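Assessing the Pederar Table Kit for Food Plating Tasks
Student project report, Automation and Control module

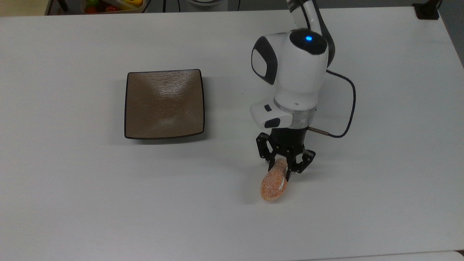 We were asked to choose a commercial robot kit and decide whether a small catering business could use it without hiring an engineer. Our group of three picked the Pederar table kit, sold in this country through a supplier called Dandix. The department already had one on loan until November, so there was no cost to us except the time.

The kit comes with an arm, a two-finger gripper, a control box and the Tandeo software, which runs on an ordinary laptop. Dandix lists it at £3,000 for a year's hire, including one training session by video call. Food samples are not included. We used play food and a few firm items from the shop, as the lab rules do not allow cooked food on the benches.

1. Aim

The supplier's leaflet says the kit can be "plating on the day it arrives". We wanted to test that claim with a simple job: pick up one item, carry it to a plate and put it down in a chosen place. We also wanted to know how long a beginner would need to learn the software, and which parts of the manual were hard to follow.

2. Setting up

Unpacking and bolting down took one afternoon. The base fixings are clearly labelled and the right tools are in the box. The manual gives the torque for the bolts but puts it in a table at the back, which we found only after doing them up by hand. We had to go round them again.

Connecting the gripper was easy. The cable needs enough slack for the wrist to turn, and the manual has a good drawing of how much. On our first attempt we clipped it too tightly and the software stopped the arm with a warning about load on the last joint. With a longer loop the warning went away.

Tandeo installed on the first laptop we tried. It asks for a licence code, which was on a card taped inside the lid of the control box. This should be mentioned on the first page of the manual.

3. Teaching the task

There are two ways to teach a move. One is to type positions into a table. The other is to guide the arm by hand and save each point as you go. We began with typing because it seemed more exact, but small changes took a long time and it was easy to mix up the axes. Guiding by hand was much quicker. Our finished program had 9 saved points, including a safe height above the plate and a rest position at the end.

Gripping force is set with a slider from 0 to 100. The software gives no units and no suggested values for different foods. We started low and moved up until the item stayed in the fingers during the whole move. Long, narrow pieces were harder than round ones because they tended to swing if they were held near one end. Slowing the arm for the last part of the move helped.

4. Results

After teaching, the program ran properly with rigid play food, and we could move the plate to a new marked place and correct the program in a few minutes. Firm real items such as carrots also worked, although the fingers left marks on softer ones. A slice of bread was squashed at every setting that was strong enough to lift it.

The kit does not look for the item. It goes to the saved point whether or not anything is there, so each piece has to be placed in the same spot and at the same angle. Dandix sells a camera add-on but we did not have one to test. Without it, someone must stand by and load the pick-up point, and for most kitchens that would cancel out the time saved.

We also asked about cleaning. The supplier told us the fingers may be wiped but not washed under a tap, and that separate food-safe fingertips can be ordered with a wait of up to 6 weeks.

5. Comparison

We read the documents for one other kit, the Fraser bench arm. It costs more to hire but comes with washable fingertips and has force settings in newtons. We did not use it ourselves, so this section relies on the maker's own figures and should be read with that in mind.

6. Conclusions and further work

The leaflet's claim is fair if "plating" means moving one known object to one known place. All of us could write a basic program by the end of the second session. For a catering business we would not recommend the kit as supplied, mainly on account of the cleaning limits and the need for hand loading. For teaching it is a good choice, and the guided mode is the best part of it.

If the loan is extended we would like to test the camera add-on and try soft fingertips on bread and pastry. The program files and our notes on the manual are in the group folder.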